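**Board: Program Admissions and Pathways**
**Thread: Recognition of prior learning and the 48-credit rule**

**registry_ionescu** (moderator)
February 19, 2015

Colleagues and applicants are advised that the revised admission requirements for the Diploma of Allied Health Technology at Skekedby College take effect with the June intake. Applicants without a Year 12 certificate may apply through the mature-age pathway, provided they supply a statement of employment and sit the Kisar literacy and numeracy assessment. Credit for prior learning is capped at 48 points.

Queries may be posted to this thread. Individual transcripts should not be.

Lejla Ionescu
Admissions and Registry
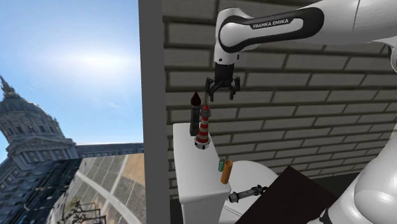
Applications received before the close of the current round will be assessed under the existing rules, including those still awaiting certified documents. An applicant who defers will be assessed under the revised rules on return.

**z.atanasov**

Thank you for the notice. I wish to record an objection to the cap. Under the existing rules an enrolled nurse with a completed certificate from Grurnitz could be granted the whole of first year. Under the revision the same person repeats Anatomy and Workplace Communication, at full fee. I fail to see which academic standard is served by this.

**Trajkovski_Z**

I must respectfully disagree with Zlatko. The Grurnitz certificate has changed twice and the unit outlines no longer match ours. I assessed nine of those files last year and in most of them the anatomy component had been delivered without a practical examination. A cap is a blunt instrument, I grant, but it is at least applied to everyone in the same manner.

**z.atanasov**

Then the outlines should be examined file by file, as the policy already permits. A cap relieves the assessor of the labour and transfers the cost to the student.

**mirsad.o**

I am an applicant and would appreciate clarification on two matters. Is the Kisar assessment required if I hold an overseas secondary certificate? And is the minimum score 40 in each section, or 40 overall? The handbook and the enrolment centre have given me different answers.

**registry_ionescu** (moderator)

Mr Obradović, the minimum is 40 in each section. An overseas certificate must first be submitted for equivalence; where equivalence is granted, the assessment is waived. Please use Form 554 and attach a certified translation. The handbook entry is being corrected.
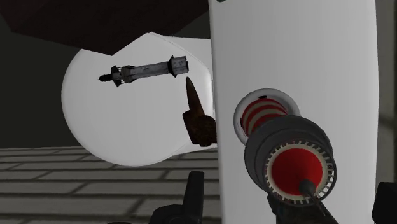 On the matter raised by Mr Atanasov, the cap was approved by the Academic Board and cannot be varied by this office. Submissions for the next review may be lodged in writing. Please keep each one to a single subject and put the programme code in the heading, in plain black text. Several recent submissions were set in alternating bands of red and off-white, much like the striped cylinder in the picture here, and they do not reproduce legibly once scanned to the record.

**o_biro**

Might I ask whether the cap applies to the Vass Street evening cohort? Those students were admitted on a letter of offer that states a different figure.

Ottó Bíró
Student Liaison

**registry_ionescu** (moderator)

A letter of offer already accepted will be honoured. Students in the evening cohort who have not yet accepted should contact Registry before doing so.

**Trajkovski_Z**

That differs from the advice circulated to assessors, which made no exception for offers of any kind. Could the circular be reissued? I have files on hold.

**registry_ionescu** (moderator)

It will be reissued with the amended paragraph. Please leave those files on hold until you receive it.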